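4 Jun 2026

Up at 5:30 again thanks to the boiler. Well, thanks to the pipes, if I'm being fair to the boiler, which is only doing what it's told. There's a gurgle that starts on the ground floor and works its way up to the second like somebody pouring out a bottle of soda very slowly, and once I hear it I'm done sleeping. So I made coffee and went down to look at the gauge in my socks, which was a mistake, that floor is freezing even in June.

Pressure was fine. Pressure is always fine when I look! I bled the radiator in the back hall for the third time since May and got a good long hiss out of it, so there's air getting in somewhere and I'd love to know where. The man from Gosine thinks it's the expansion tank. The man from Luangrath (who came out the week before and charged me for the pleasure) thinks it's the little automatic vent on top, the brass one that's gone green around the cap. They can't both be right, or I guess they can, and then I'm paying for both.

The quotes came in yesterday and I finally sat down with them after breakfast. Gosine wants 745 for a new tank and a proper air separator put in on the supply side. Luangrath wants 543 but that's only the vent and a flush, and when I called to ask if the flush included the inhibitor they said they'd have to get back to me. They have not gotten back to me. I also got a glossy folder from Kiteck trying to sell me a whole new boiler, with 3,000 off if I sign before the end of the month, and I'm sorry but you don't get to open with a discount that size without making me wonder what the real price was. Folder went in the recycling. Nice paper, though.

I'm leaning Gosine. He showed me on the back of an envelope how the bubbles come out where the water is hottest and the pump should be pulling away from the tank, and ours is pushing at it, and has been since before I moved in I suppose. I understood it perfectly while he was standing there. Tried to explain it on the phone this afternoon and got completely tangled up – something about suction, something about the tank being a "point of no change" – and gave up and talked about tomatoes.

The Rurkix thermostat is still showing the wrong time, by the way. An hour off. I've held down both buttons, I've held down one button, I've turned it off at the breaker. It can stay like that until October for all I care.

Need to call Gosine tomorrow before lunch, and ask if he'll insulate that bare stretch over the workbench while he's at it. Also buy a new bleed key, mine is nearly round.

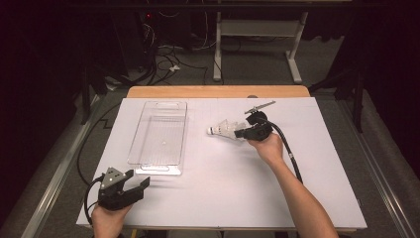

Shuttlecock and the clear tray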